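4. The packing cell and the people around it

4.1 Setting

Wunach assembles sets of office and classroom supplies for schools and training centers. Most of its orders are small. A customer asks for a certain mix of pens, markers and highlighters in a hinged plastic case, and the mix changes from one order to the next. Until the change described here, all cases were filled by hand at long tables, with one person completing a case from start to finish. The site also has a labeling line and a palletizer, both supplied by Curnard, but neither had reached the filling work, which the company regarded as too varied to be worth fixing machinery for.

The new cell was planned by Tymofii Lysenko, who had run the filling tables before moving to process work. It uses two-finger grippers to place writing tools in the compartments of an open case. The motions are learned from demonstrations given by the packers themselves. When a new case or a new kind of pen comes in, a packer shows the placement a number of times, the recordings are checked, and the cell is retrained. The first order handled in this way was released on 28/09/2018. By the end of our study, the packers had recorded 1,516 demonstrations that were judged good enough to keep, out of almost 2,000 attempts.

Our interest is in what happened to the packers' work. We interviewed eight people on the filling side, sat with them during demonstration sessions and during ordinary packing, and read the shift notes they kept. The interviews were done on site and in work time. Names of packers are left out, and where a quotation could point to one person we have changed small details.

4.2 The task as the packers see it

To an outsider, filling a case looks like one action repeated. The packers divide it differently. They talk about "the lay," meaning how a pen sits in its compartment, and "the close," meaning whether the lid will come down on it cleanly. A marker that rides up on a partition wall will hold the lid open, and a latch forced over it may crack. Experienced packers feel this in the fingertips and correct it without looking. Several of them could not say at first what they did, and had to watch their own hands before they could explain it.

Compartments add to the difficulty. A divided tray leaves little room beside a pen for fingers of any kind, and the order in which the compartments are filled affects how easy the last one is. By hand, packers usually begin at the side farthest from the lid. With the gripper, they found it better to fill one long channel first and leave the shorter spaces for later (Figure 3).
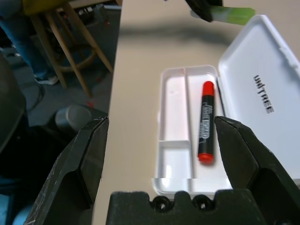

Figure 3. Open case with a whiteboard marker in the long compartment; the two left compartments are unfilled.

The sequence was settled by the packers and not by the engineers. The engineers had assumed that it did not matter. One packer described the first week of demonstrations as "arguing with the tray," and it was during that week that the group wrote a one-page list of placements, with the awkward ones marked. The list was still taped to the end of the table at our last visit, much corrected in pen.

4.3 What moved and what stayed

Four parts of the job can be separated: fetching stock, placing items, checking the case, and closing it. Only placing was moved to the cell. Fetching remained manual, although the stock was rearranged so that bins could be reached from the cell as well as from the tables. Checking remained manual but changed in character, as described below. Closing was tried in the cell in April and given back to the packers, who were faster at it and broke fewer latches.

The split left the packers with more short tasks and fewer long ones. Under the old arrangement, a person could go through a batch of 200 cases at one table with hardly a pause. Under the new one, the same person might fetch stock, record a demonstration, clear a stoppage and close a stack of finished cases within an hour. Opinions on this were divided. Those with sore hands or shoulders were glad to be placing less. Two others missed the steady pace, and said that the day felt longer when it was cut into pieces.

"You used to get into it and look up and it was lunch," one of them told us. "Now I'm always halfway through something else."

Checking became the part of the job that caused most talk. A packer who fills a case checks it in the same movement. A packer who receives a case filled by the cell has to look at it fresh, and the errors are of a different kind. Hand errors were mostly wrong colors, made when a bin had been topped up with the wrong stock. The errors the packers noted from the cell were mostly errors of lay: a pen turned so that its clip faced the wall, or pushed too far toward one end. These are hard to see from above and easy to feel. Most packers took to running a thumb along the tray before closing the lid, a habit that appears nowhere in the written procedure.

4.4 Demonstrating as work

Recording demonstrations was introduced as an occasional duty, to be fitted in when orders were slow. It soon became a regular part of the week. Each new product brought a new round, and some products that looked alike needed rounds of their own. Highlighters and whiteboard markers are a good case. Both are sticks with a cap, and the purchasing records list them under one heading. In the hand they differ in thickness, in where the clip sits and in how far down the barrel it is comfortable to hold them. A demonstration that worked for one was a poor guide for the other.

The point of grip was the subject of much discussion. Held near one end, a pen leaves most of its length free and can be guided into a narrow space, but it also swings more easily if it touches a wall. Held in the middle, it is steadier, but the fingers may meet the partition before the pen is down. The packers' own practice varied, and the recordings varied with it. Lysenko at first asked for one standard grip. He dropped the request after the packers objected that the right grip depended on which neighbors were already in the tray.
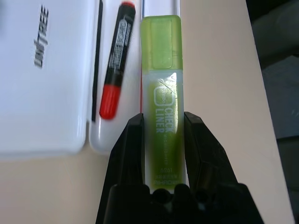

Who decides when a demonstration is good enough to keep?
The packer who recorded it makes the first decision, and a second packer reviews it before it goes into training. Engineering staff may ask for more recordings but may not add back one that the packers have rejected.

This rule was not in place at the start. In the first months, the recordings were sorted by Yurchenko, the contractor that installed the cell, using the single test of whether the item ended up in its compartment. The packers complained that this kept clumsy placements and threw out careful ones that had been stopped and restarted. After a meeting between the two groups, the sorting was handed over. The packers added reasons of their own for rejecting a recording, among them dragging the cap along a wall and letting go too high.

Handing over the sorting also raised the question of pay. Demonstration and review had been paid at the packing rate, and the packers argued that they were closer to training a new colleague, for which the site pays a supplement. The company agreed to the supplement for review but not for recording. At the time of writing, the packers still considered the matter open. One pointed out that the recordings stay in use after the person who made them has left, and that nothing in her contract said anything about that.

4.5 Skill and its visibility

Before the cell, skill at the filling tables was known within the group and hardly at all outside it. Supervisors saw the number of finished cases. They did not see who was asked for help with a difficult tray. Demonstration made some of this knowledge public. When the kept recordings were listed by person, two packers with middling output figures turned out to have made a large share of those that the others preferred. Both were later asked to lead review sessions.

The same list made other people uneasy. A packer whose recordings were often rejected said that she had filled cases for years without complaint and now had a record of doing it badly. The review sheet was changed so that names were removed before recordings were compared, but the scheduling system, Skadis, still showed who had been at the cell and when, and the group was small enough for anyone to work it out. We saw no sign that the list was used in decisions about staffing. The packers knew this too, and several remained cautious about recording anything they had not practiced first.

That caution had an effect on the cell. Practiced demonstrations tend to be alike, and the engineers wanted variety, including recoveries from small mistakes. They asked the packers to leave such recoveries in. Some did so readily. Others continued to delete them, and said that they did not want to teach the machine a mistake. The engineers' explanation, that a recovery teaches the correction as well, was accepted in the interviews more often than it was followed at the table.

4.6 Limits of the observations

The group studied is small, and its members had worked together for a long time before the cell arrived. They were able to press for changes in how recordings were sorted partly for that reason. A site with more turnover, or with agency staff at the tables, might show a different pattern. We also had no access to cost figures, and cannot say whether the time spent on demonstration was recovered in placing. Staffing on the filling side did not fall during the study, but two vacancies were left open, and the packers drew their own conclusions from them.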